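Home | Programs | Student Work | Library | Contact

Household Water Use in Tretholm: Final Report
Submitted by Cirilo Carrillo, Department of Geography

Introduction

This report examines how households in the Tretholm district use water during the dry season. The district has drawn its supply from the Flitau reservoir since 2000, and demand has grown with the new housing on the east side. The study was carried out to learn which daily tasks use the most water and whether residents read their own meters.

Methods

A written survey was delivered to 34 households in November. Each household also kept a log of meter readings for 7 days. Three households returned incomplete logs and were left out of the weekly totals, although their survey answers were kept.

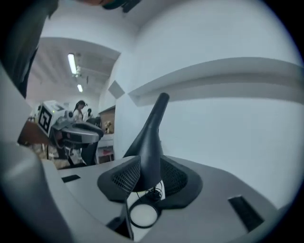

TRETHOLM, April 23, 2019

Results

Laundry and bathing made up the largest share of use in most homes. Garden watering was lower than expected, as the survey fell after the growing season. Many residents stated that they had never read their meter before taking part. Homes on Mocanu Street reported low pressure in the early morning, and this may have affected their logs.

Discussion

The sample is small and covers a single week. A second survey in summer would give a fairer picture of outdoor use. The author recommends that the district print a short guide to meter reading on the back of each bill.

Related reports
Rainfall Records at Flitau
Bus Ridership on the Mocanu Line
Soil Quality in the Nustar Gardens

Last updated: spring term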